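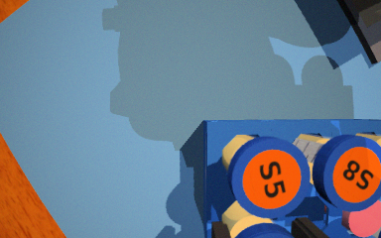

Dear Huiling and everyone, I've been through the Proketti quote twice now, and I think we can afford the single arm this year if we leave the second gripper until November. What I'd still love to settle is the fingers! In the simulated cell the caps on S5 and S8 sit right next to each other in the blue rack, and two black fingers have to find their way in among the tubes, so please let's budget for a slim pair from the start.

On Jul 19, 2025, Huiling Xu wrote:
> Do we need all four numbered boxes on the base, or could
> we start with two? Ziralell wants 615 for each one, and
> I have only 1104 left on the equipment line.
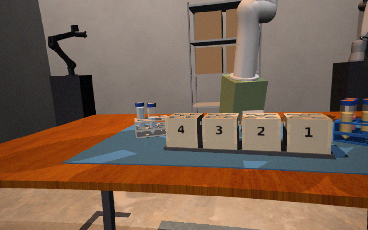 Simulated cell: boxes 4 to 1 on their base, with a tube rack on either side.

A very fair question, and thank you for asking it before we signed anything (I was rather carried away, I'm afraid). One box fits your line and two don't, so I'd say buy one now and carry the other three over to next year's plan. Geert can keep working on the full row in the model meanwhile, which costs us only his patience.

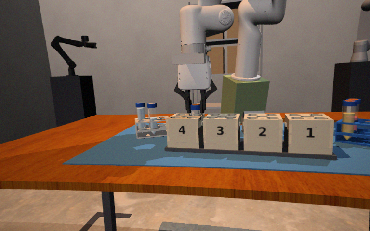
Etimgate Lab Automation Group

I'd also like to set aside 31 for spare caps and a little more for a mat. If you have objections, do write to me or to Sigita within 15 days and we'll happily go over it again.

Warmly,
Lajos Medve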